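Brudero jacket

The Brudero jacket is a short, boxy work jacket with a stand-up collar, a curved front closing and two deep patch pockets set low on the hips. It takes its name from Brudero, the small harbor town where it was first sewn for net menders and dock hands, and it has since grown into one of the most loved pieces in casual wardrobes, worn by men and women of all ages over everything from slip dresses to hooded sweatshirts.

Origins

The earliest known Brudero jackets were cut from leftover sail canvas, a wonderfully tough cloth that could take years of salt and rope. The workshop of the Konstantinidis family is usually credited with settling the shape. Its pattern used only 7 pieces, few enough that a good sewer could finish a jacket between breakfast and the evening boats. The curved front, now the best-known feature, kept the buttons clear of the nets when the wearer leaned forward.

Workshop order books list 2,589 jackets sold before the family closed its doors, nearly all of them in undyed cloth or a deep brick red. Surviving ones are a joy to look at up close, with elbow patches upon elbow patches and collars worn as soft as flannel.

Design

A classic Brudero ends just above the hip bone and has sleeves that stop short of the wrist, so the cuffs stay out of the way. The shoulder seam is dropped, which gives the jacket its lovely rounded look from behind. There is no lining. Seams are folded over and stitched flat, and many makers bind the inside edges in a bright contrasting tape that shows when the cuffs are turned back.

Cloth varies a great deal. Canvas and heavy twill are the traditional choices, but linen versions are popular for summer and boiled wool makes a terrific winter one.

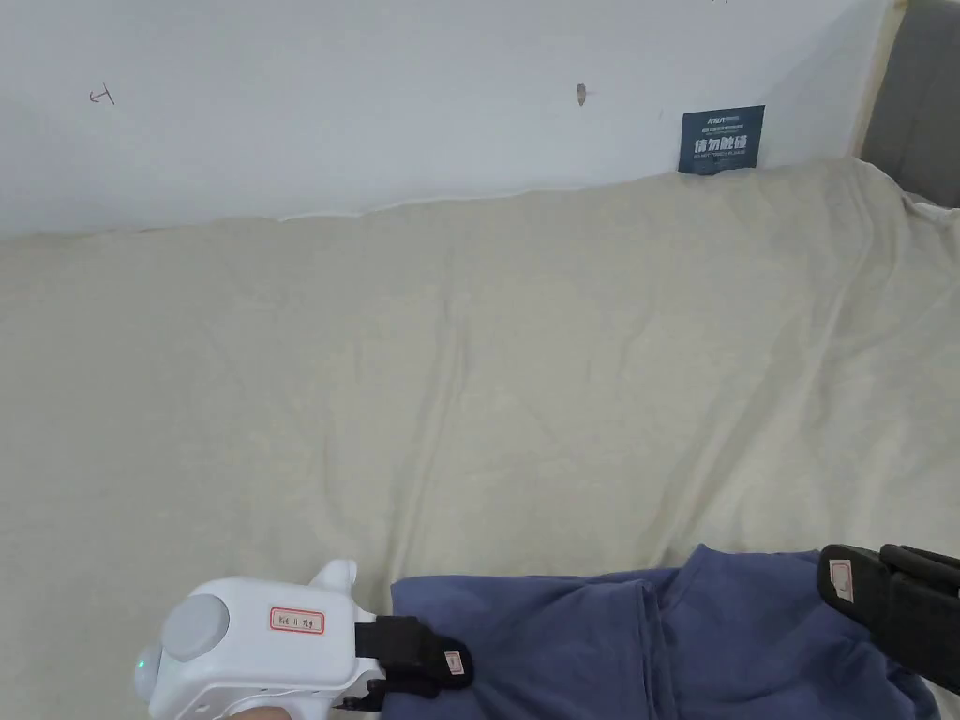 Navy sign with white lettering beside a cream-colored fabric sheet.

Revival

The jacket had almost vanished from stores when designer Loukia Sarantis found one in a secondhand shop and took it apart to copy the pattern. Her label, Gakosier, showed a run of 90 in August, and they sold out by three in the afternoon on the first day. Sarantis kept the old front curve exactly as it was but widened the sleeves, and that roomier arm is now what most shoppers picture when they hear the name.

Pattern cutter Wanting Gu then drew up a version for home sewers, published by Senton in a full range of sizes. It has sent more than 1,715 copies out into the world, and the results are delightfully varied: quilted ones, corduroy ones, even a few made from old bedspreads. Gu's instructions also brought back the hidden pencil pocket, a feature of the dock jackets that Gakosier had left out.

How it is worn

Because the jacket is short and wide, it is often paired with high-waisted pants or a long, narrow skirt. Wearers tend to leave the top button open and fold the cuffs back once. Belting is rare, although a knotted scarf tucked inside the collar is a favorite touch in Brudero itself, where older residents still call the garment simply "the short one."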